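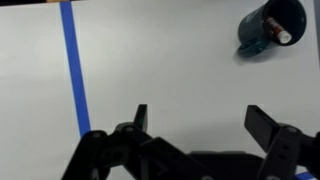 Figure 3. Tabletop from the small-item set, with blue tape on a white surface and a small cylindrical item in the mouth of a tipped mug.

3.2 Items found inside other items

Our coding scheme first treated every object on a surface as a separate item with its own resting place. This worked for most of the 649 surfaces we coded, but it failed when one object held another. In 115 cases a cup, bowl or box had something in it that was neither food nor drink. Pens were the most common content, followed by spoons and small bottles.

Coders disagreed most often when the outer object lay on its side. The dark teal mug in Figure 3 is such a case. One coder recorded a single item, "mug with contents," and the other recorded two items in contact. The cylinder has a white cap and a dark red and brown label, and could be a marker, a glue stick or a small bottle. We entered it as "small cylinder, capped."

We settled on the following rule. An object is coded as contained if any part of it is past the rim, whichever way the container is facing. An object that only touches the outside is coded as adjacent. Tape on a surface is coded as a boundary mark and left out of the item total. After the rule was added, the Jamville coders went back over 244 surfaces and changed the entry for 14 of them. Most of the changes involved mugs. The Kistora list, which we used for object names, has no entry for a container on its side, so we added a posture field with the values upright, tipped and inverted.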